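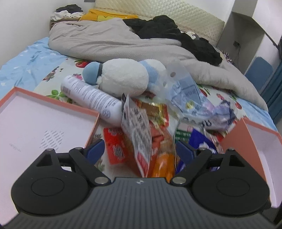 3.2 Material und Ablage

Geschenkkartons, zweiteilig, lachsfarben bis orange, innen hell. Deckel flach, Unterteil deutlich tiefer. Inhalt: gemischte Snacktüten, kleine Päckchen, dazu Einzelteile anderer Form, z. B. eine lange weiße Flasche. Genau diese Mischung war gewollt. Bravo und Farías (Vorstudie, November) hatten nur mit gleich großen Riegeln gearbeitet, da stellt sich die Frage nach der Reihenfolge kaum.

Ablage immer auf dem Bett, nicht auf dem Tisch. Grund: weiche Fläche, Tüten rutschen in die Mulde und liegen übereinander, so wie zu Hause auch. Insgesamt 34 Haushalte, 900 Packvorgänge, davon 19 abgebrochen und nicht ausgewertet. Kodierung nach dem Zosach-Schema, leicht gekürzt (Kategorie »Zierband« entfällt).

3.3 Reihenfolge beim Einräumen

Drei Phasen lassen sich trennen: Ausbreiten, Grundlage legen, Auffüllen. Beim Ausbreiten landet der Haufen fast immer zwischen den beiden Kartonhälften. Wer das Unterteil rechts hat, greift meist von der Mitte nach rechts, der Deckel bleibt links liegen und wird erst am Schluss wieder gebraucht. Kleine Päckchen kommen oft zuerst hinein, obwohl sie später unter den großen Tüten verschwinden und dann nochmal herausgeholt werden müssen.
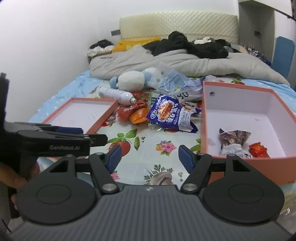 Das Umpacken kostet Zeit. Ein großer Teil der Korrekturen betrifft aufgeblähte Tüten: zu hoch für den Deckel, werden gedreht, flachgedrückt, wieder gedreht. Flache Packungen dagegen machen kaum Arbeit, bleiben aber gern unten im Haufen liegen und werden vergessen. Riquelme nennt das den Bodenrest; wir übernehmen den Begriff, auch wenn er bei uns auf der Bettdecke und nicht im Karton entsteht.

Erwähnenswert noch: gemusterte Laken. Auf buntem Blumen- und Gemüsedruck werden kleine bunte Päckchen nach Angabe der Teilnehmer schlechter gefunden als auf einfarbigem Stoff. Systematisch geprüft haben wir das nicht, die Laken waren ja die der Haushalte. Müsste man nachholen, evtl. mit dem Gekulau-Satz. Insgesamt wurden über 1206 Einzelgriffe als Korektur kodiert, Doppelzählungen bereits abgezogen.
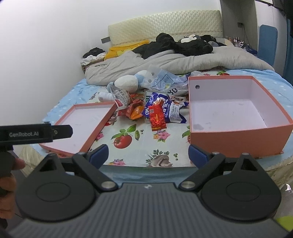

Abb. 3: Leeres Unterteil (rechts) und umgedrehter Deckel (links), Packungen dazwischen.

Für die Auswertung zählt als Beginn der erste Griff in den Haufen, nicht das Öffnen des Kartons. Ende = Deckel sitzt auf allen vier Seiten. Sitzt er schief, läuft die Zeit weiter. Bei Doretti wird das anders gehandhabt, Werte daher nur bedingt vergleichbar, siehe auch Abschnit 4.1.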